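Destport keep Uysal waiting as May deadline looms

Destport manager Naveen Tripathi says he is "relaxed" about the future of Uysal, a word he used often enough at his press conference to make everybody else in the room nervous.

The midfielder's deal runs out in May, and talks have been going on since the autumn without producing anything that could be signed. Faranora are keen. So are Wukimetti, who have been keen on him for three windows now and have yet to put in a bid.

Uysal has 18 goals in his time at the club and has not missed a league match this season, a run he extended on Saturday with an ankle strapped like a parcel. Destport have offered him two more years. He would like three, and his agent would like it known that he would like three.

"He's happy, I'm happy, the club is happy," said Tripathi, who did not look especially happy. "It will get done - or it won't, and we'll shake hands."

The 800 travelling fans made their own view plain at the weekend, singing the player's name for most of the second half of a 5-0 defeat.

Destport host Faranora next, which should make for a cosy evening.

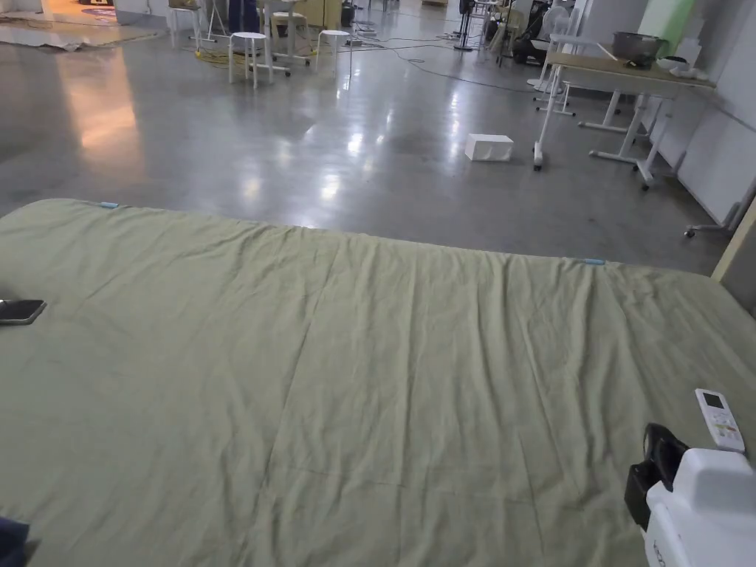
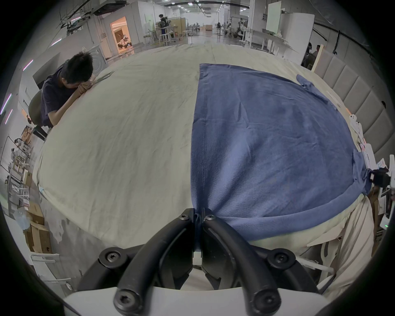
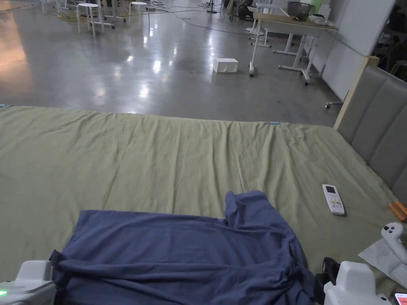
Creased covers, all three

Thursday, February 10, 2022
Words: Crispin Oakes
Football reporter

Tickets for the Faranora match are on sale now, with 695 left in the home end.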